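## 4. Bringing the Zalla folding cell into your working day

By now the Zalla should be bolted down, levelled and signed off by your installer, and you've probably had a few people wander over for a look. This section is for whoever runs the floor, and for the people who've been folding and sorting by hand up to now and will be working beside the machine from here on. Please read it together if you can. It goes down better with a cup of tea and a bit of a grumble than it does pinned to a board.

### 4.1 Before the first shift

1. Pick the people who will teach the machine. Choose your experienced folders, even if they're the ones who like the idea least. The Zalla learns its grip points from hand-guided demonstrations, and it will copy a poor fold just as faithfully as a good one.
2. Agree on who may press Hold. Our firm advice is everybody, including casuals on their first morning.
3. Write down how each job is done now: who sorts, who folds, who checks pockets. You'll want this again at the February review.
4. Set the daily target at 554 pieces for the first fortnight, and leave it there. The cell can be set as high as 1000, but people need time to find their own pace around it, and the faster settings are hard on whoever is feeding the table.

> **Note:** Time spent teaching is working time. Roster it as such, and don't ask anyone to fit it in over lunch.

### 4.2 Teaching a garment

Teaching is done with the hand-held gripper, on any flat, covered surface with enough room to spread a garment out. A bed or a wide table will do nicely. Creases in the cover sheet are fine, and so is a bit of ordinary clutter, as the machine will meet plenty of both later on.

1. Hold the gripper by its base and wait for the steady tone.
2. Lay the garment down the way it would come out of a basket. Please don't smooth it first! Everyone does this, especially tidy people, and it leaves the Zalla with no idea what to do about a bunched sleeve.
3. Bring the fingertips in low and close them on a single layer of cloth.

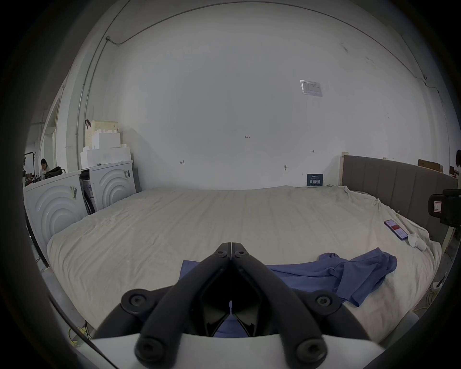
4. Move at the speed you would work if you had the whole afternoon ahead of you. Quick, jerky lifts are the most common cause of a rejected demonstration.
5. Finish the fold, open the fingers fully and draw straight back before you turn away.
6. Repeat until the counter shows 179 accepted demonstrations for that garment type. Share these among at least 4 people, so the machine doesn't pick up one person's habits (left-handers are very welcome here).

> **Caution:** Keep your free hand clear of the fingers while they close. Tie back long hair and take off lanyards before you begin.

> **Caution:** Check the floor for cables before you walk around the teaching area with the gripper. Your eyes will be on the cloth the whole time.

Small items such as socks are taught separately, under 4.5. If one is lying nearby while you teach a shirt, there's no need to stop. The same goes for phones, although we'd sooner you kept yours in your pocket once the arm itself is running.

### 4.3 What changes for your team

Less bending and less repeated wrist work, to begin with. At the Gritelville laundry, where we ran our longest trial, the folders moved over to checking, mending and dealing with the odd pieces the machine sets aside. Angharad Kemeys, who had been on the folding table there longer than anyone, told us she missed the rhythm of it for a good while, and that the checking bench was too quiet until they moved the radio over.

We mention it because it's easy to plan for the machine and forget the bench. When you set up the checking station:

- put it within talking distance of the other stations
- give it a proper stool and its own lamp
- rotate people through it, two hours at the most
- let the checkers send a piece back for reteaching without asking a supervisor

The Paltness and Prosser sites also kept one hand-folding table going for delicates and rush orders. You may like to do the same, as it keeps the skill in the building and gives you somewhere to turn on a service day.

### 4.4 End of shift

1. Press Hold, then Park.
2. Wipe the finger pads with a dry cloth. Solvents will harden them.
3. Return the gripper to its cradle and check that the charging light comes on.
4. Enter any rejected pieces in the shift book, with a word or two on what went wrong.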